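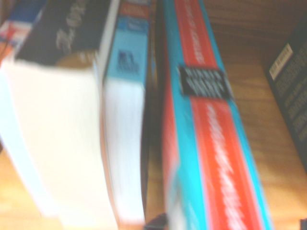

Eglė Butkienė wants the wrist view checked before the arm is homed, and she asked for that in the comments to the last version, because a crooked lens mount costs a whole batch and homing only hides it for the first few runs. The order of steps 3 and 4 has been swapped to match.

Reline station checklist, book shelf task
Altonthorpe site, November version
Fill in at the start of each shift and again after any stop longer than a meal break. Write OK, FIX or N/A. Comments go under the item, with your name.

BEFORE POWER

1. Emergency stop button is within reach of the operator's chair. OK
2. Cables at the wrist are clipped and have slack at full turn. FIX
Comment (Heino Liepiņa): Second clip was open. Closed it and turned the wrist by hand both ways. Please order more clips, the teeth are worn.

CAMERA

3. Wrist view is live and upright on the operator's screen. OK
4. Arm homed after the view is checked. OK
5. Lens wiped with the dry cloth from the drawer. OK
6. Blur. Small moves should leave large print on a cover readable. During fast moves, blur is accepted.
Comment (Uldis Adomaitis): Where do we draw the line? In the shelf close-up at the top of this page the page edges run together into one pale surface and I can't read a single title. I would have thrown that run out.
Comment (Lesia Romaniuk): Keep it. The edges of the books can still be told apart and the learner needs moving views. Throw a run out only if the blur is still there after the arm has come to rest.
Comment (Uldis Adomaitis): Fine. Added to the reject list below.

SHELF AND BOOKS

7. Shelf is fixed to the bench and does not rock. OK
8. Books are a mix of thick and thin, dark and bright. OK
9. Some books lean. A shelf with every book straight is not a valid start. OK
10. No loose jackets, bookmarks or torn covers. FIX
Comment (Nidia Arboleda): Took out one paperback with a split cover. It goes back in after taping, I don't want to lose a thick one.
11. Start layout changed after every batch. OK
Comment (Nidia Arboleda): Changing the layout means moving the books to new neighbors. Sliding the whole row over doesn't count.

GRIPPER

12. Finger pads clean, no paper dust. OK
13. Fingers close evenly on the test block. OK
14. Grip force set to the low value on the Sepp controller. OK
Comment (Heino Liepiņa): Low leaves no marks on covers. It does slip on glossy ones. Log a slip as a slip and carry on with the run.

RECORDING

15. Free disk space checked before the first run. OK
16. Task line typed in full, for example "pull out the light blue book." Shelf numbers are no use to the learner. OK
17. Operator's name entered. FIX
Comment (Eglė Butkienė): Left blank for 2 runs on the early shift. Filled in from the paper log.
18. Run count copied from the Ila screen at sign-off. OK
Kept so far: 1038. Target for this task: 2136.

REJECT A RUN IF
- a hand enters the view after the start tone
- the view freezes or drops out
- blur remains once the arm is at rest
- the task line names a book that isn't on the shelf

A missed grasp is not a reject. Mark it "failed" and keep it.

OPEN POINTS
Clips for the wrist cables: Heino to order.
Run 812 has two task lines saved. Lesia will pick one and delete the other.
Item 6 needs a pair of sample views, one accepted and one rejected, printed and taped beside the screen.

Checked by: Nidia Arboleda
Second check: Uldis Adomaitis, 4:40 p.m.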